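Gindent README

Gindent fixes the indentation of plain text that was indented by somebody else. It reads a file, guesses what the author had in mind, and writes the file back out with that idea applied all the way down. Where the author had two ideas, Gindent picks the first one. Where the author had none, see Known problems.

Who it is for

People who inherit text. I wrote it when Arkside handed me 171 recipe files from their old newsletter, typed over the years by cooks who disagreed about tabs. Some lines were indented with spaces. Some were indented with periods, which I am told was a house style.

Install

Unpack the archive anywhere you like and run the install script. It copies one program and one settings file. If you have the Mumach tools on the same machine, install those first, as both want to own the short command "gi" and the last one in wins.

Basic use

gindent myfile.txt
gindent --width 8 myfile.txt
gindent --dry-run myfolder

The default width is 4. The dry run prints what would change and touches nothing. I suggest starting there, particularly if you are the sort of person who reads the backup section last.

Settings

width: spaces per level.
tabs: keep, drop or ask. "Ask" will ask every single time. You were warned.
max-depth: levels past this are flattened. The default is 15, and if you need more, the trouble may lie with your outline.
poetry: leave the file alone. Switch this on for poetry.

Backups

Gindent saves the old copy beside the new one with .old on the end. Run it twice and the second .old replaces the first. Teodoro Nieto has asked me to number them. Teodoro Nieto is welcome to send a patch.

Known problems

Lists inside quotes inside lists come out one level short. Kiros Teshome found this in September and sent 23 test files, all of which fail in slightly different ways. They are in the tests folder under "kiros". The test run skips them by default so the rest of us can feel good.

Right-to-left text is untested. Mixed text, with a short line in one script and a smaller one under it in another, gets treated as a heading and its body, even when the second line is only the translation. Signs and labels copied out by hand are full of these. Set pairs: on to keep the two lines level.

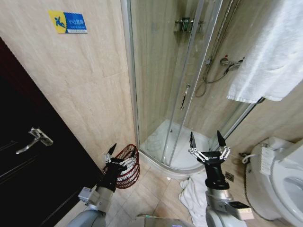

Gindent Notes, Issue 8

Changes in this release

The pairs setting is new. Files that end without a final line break no longer lose their last word, with apologies to the Nambiar cookbook, which spent a whole release telling readers to "season with". The error message "Bad file" now says which file.

Not planned

A window with buttons. Color. Any feature whose request begins with the word "simply".

Reporting bugs

Send the file, the command you typed and what you expected to get. A photo of your monitor is hard to run through a test. If the file is private, swap the words for other words but leave the spaces exactly where they are, since the spaces are the part I need.

License

Use it, change it, pass it on. Keep this README with it.

Last edited December 6, 2025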